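**Notebook, handling group - bedding and small items, hand-held demonstrations**
Entry for Sunday, May. Written up by Š. Vasić. Present: N. Gebremichael, K. Thammasiri. Annag Purves joined for the afternoon.

Start 09:40. Both grippers were charged overnight and passed the opening check. The right-hand unit reported a jaw width slightly under the true value when fully open, as it did last week. Zeroed twice, then accepted.

The purpose of the day was to continue the tidying demonstrations under the Alemneh plan: light, loose objects lying on soft covers, to be picked up and moved one at a time by a person holding the tools. No arm was connected. The recordings are to be passed to Yeshi Gudeta for alignment before any training is attempted.

The target for this task remains 3,000 accepted demonstrations. The count stood at 296 at the start of the day. Natnael considers that 2,000 may be sufficient if the layouts are varied properly, and has asked that the question be raised again with Heker before June. I have no objection, but the written target stands until it is changed.

Procedure as agreed on the previous visit:

- Operator begins with both jaws fully open and holds still for a slow count of two.
- One object per grasp. No sweeping or pushing items into a pile.
- If an object slips, the operator recovers it in the same recording and does not restart.
- Both tools return to the open position before the recording is stopped.
- Layout is changed after every 8 recordings.

Kanokwan operated until the break and Natnael afterwards.
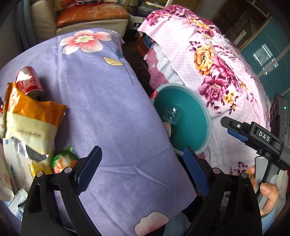 The main difficulty in the morning was approach height. On a flat table an operator can come down until the pads touch the surface and then close. On a covered mound the surface gives way, and the pads tend to take up a fold of cloth together with the object. Kanokwan found that a shallower approach, with the wrist turned well over, reduced this. She was asked to keep some of the steeper approaches in the set all the same, provided the cloth was released cleanly before the object was moved.

Drink cans caused little trouble when taken across the middle. Crumpled snack bags were less consistent. The pads hold them well enough, but the bag changes shape as it is lifted and the final opening of the jaw differs each time. Yeshi will need to know this, as the present Gireo filter rejects recordings in which the jaw width drifts after closing. I have written to her asking that the filter be switched off for bags and wrappers until she has looked at a sample by eye.

Clear bottles: tracking of the tool was not affected, but the object itself is hard to find in playback against a pale pattern. Marked for review. No change to procedure.

Annag raised two points on pacing. Experienced operators are now moving quickly enough that the pause before closing has almost vanished, and she doubts that an arm could follow the motion at the recorded speed. She also observed that operators look ahead to the next object and begin to turn the tool before the release is complete. Both points accepted. Natnael repeated one layout at a deliberately slower pace so that the two can be compared - those recordings carry the suffix S in the log.

One interruption at 14:15, when the right-hand unit lost its position for several seconds. The recording was discarded and the map rebuilt. The Zulard clamp on the charging stand is also loose and should be replaced before the next visit.

Outstanding:

- Reply from Yeshi on the jaw width filter.
- Proper calibration of the right-hand unit (Natnael).
- Decision on target number, to be taken with Heker.
- Slow and normal recordings to be compared on playback, Annag and myself.
- Second set of covers, plain, for contrast with the patterned ones.

Stopped 16:50. Data copied to both drives and checked. Final count to be entered once the discarded recordings have been removed.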